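The Plate Supper at Jirnbridge

I should say up front that I only moved to Jirnbridge for the rent, and I had no plans to get mixed up with anybody's soup.

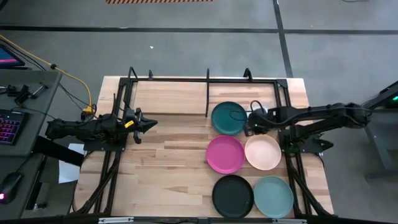 1. The Letter

It came under my door in October, folded so many times it was practically a cube. "Bring a plate," it said. "Signed, Saadet Başaran, 2 Flernotura Lane." No time, no date, nothing about what the plate was for! I figured she meant a plate of food, because that's what it means where I grew up, so I made my aunt's noodle bake (the one with the crushed crackers) and stood on my step holding it like a fool until I saw people walking uphill.

They all had plates. Empty ones. Harish Pal from the bike shop had his tucked under his arm like a newspaper.

"You brought food," he said.

"It says bring a plate."

"Well, yes," he said, and looked at my noodle bake with real sorrow.

2. The Hill

It's 100 steps up to Flernotura Lane and the bake got heavier on every one of them. Harish told me the story on the way – how the river took the lower road the year he was born, and Saadet's mother fed everyone who climbed up, and the one thing she ran out of was dishes. So now you bring your own and you take home somebody else's. His had come from a man named Wei, who got it from the ferry pilot, who'd moved away to Farkel and still wrote to ask how it was doing.

"How what was doing?"

"The plate," said Harish.

3. The Soup

Saadet was smaller than her handwriting. She took the bake out of my hands, sniffed it, and put it on the stove next to a pot I could have bathed in. Then she reached up to a shelf and gave me a plate with a chip in the rim and a blue fish in the middle.

"I don't have one to swap," I said.

She tapped my baking dish. "When it's empty you do."

So I ate lentil soup off a flat plate, which is a terrible way to eat soup, and I got it all over my sleeves, and Harish had three helpings of the noodles. I walked home in the dark with the fish under my coat. My aunt's dish stayed up there. I still haven't told her.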